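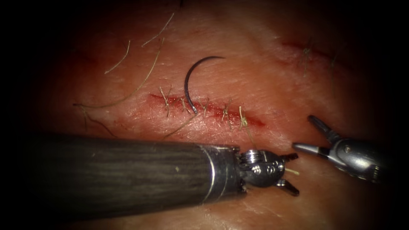 Thursday, suture bench, run 86

Left arm faulted during the handoff. Wrist pitch on the Skukari controller threw a following error, code 2033, and the arm held position for 14 seconds before the watchdog cut drive. It should trip in 5. Right arm stayed live the whole time - that bothers me more than the fault.

Cable tension on the left wrist checked low. Swapped in the spare from the Porport box, rehomed, no repeat so far. Watchdog delay still unexplained. Log copied to the Trumness folder.

No two-arm runs until both arms drop together.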